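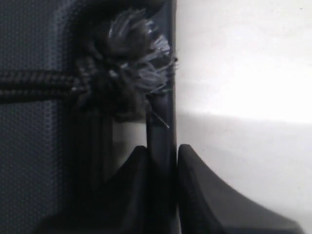

Figure 1. Braided black cord with tassel.

9. Setting up a performer profile

This section covers the creation of a new profile in the Narner biography editor, from the blank record to the first published version. It applies to actors, comedians, musicians and presenters. Profiles of groups and double acts use a different template and are dealt with in the next section.

You need an Editor or Senior Editor account. Contributors can complete the steps up to and including "Family and relationships" but cannot publish.

Before you start

Search the archive for the performer's stage name and birth name. Duplicate records cannot be merged once both have been published. If a record already exists under another spelling, open it and add the new spelling in the Also Known As field.

Creating the record

1. From the main menu, select People, then New Profile.

2. Type the name in the Display Name field as the performer uses it professionally. Accents must be kept: enter Adoración Calvo, not Adoracion Calvo. The system makes its own unaccented copy for searches.

3. Fill in Sort Name. For most performers this is the family name followed by a comma and the given name. For Tsung-han Yeh, enter "Yeh, Tsung-han". Keep the hyphen and the lower-case letter after it.

4. Choose a main occupation from the list. You may add up to 2 further occupations. These appear in the opening line of the profile in the order you add them.

5. Press Save Draft. The record is given a number and the remaining tabs become available.

Note: The record number does not change if the display name is edited later. Use it in all correspondence with the picture desk.

Dates and places

6. Open the Life tab and enter the date of birth. If only the year is known, leave the day and month blank. Do not enter the first of January as a stand-in — the editor will treat it as a real birthday and place it on the home page calendar.

7. Enter the place of birth as it was called at the time. The present name, if different, goes in the Place Note field.

8. Leave Age empty. It is worked out from the date of birth each time the page is loaded.

Family and relationships

9. Open the Family tab and set Marital Status. The default is Not Stated, which hides the line from the public page. Change it only where a published source can be attached.

10. For each partner, add a name, a start year and a source. Partners with their own profile are linked by record number. Others are shown as plain text.

11. Children under the age of consent to publication are entered as a number only. To show a child's name, tick Named Publicly by Parent and attach the interview or statement concerned.

Caution: Removing a partner also removes every source attached to that entry. There is no undo. Copy the sources to the Notes tab first.

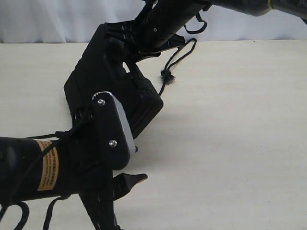

Figure 2. Black hard-shell case with handle, between two robot arms.

Credits

12. On the Work tab, select Import Credits. The import takes titles, years and roles from the linked Fudum catalogue and may run for several minutes on a long career.

13. Check each imported line. Performers who share a name are the usual cause of errors. At the time of writing, stage credits for the actor Octavio Riquelme arrive mixed with those of a lighting designer of the same name and have to be removed by hand.

14. Mark up to 2 credits as Best Known For.

Publishing

15. Select Preview and read the page in both the wide and narrow layouts.

16. Press Submit. A second editor must approve the draft. You cannot approve your own work, even with a Senior Editor account.

17. When the status changes to Live, open the public page and confirm that the family line and the credits are shown as intended.

Section last revised 13 August 2024 by Vega Pastor. Queries about the Fudum import go to Yakubu Ekwueme.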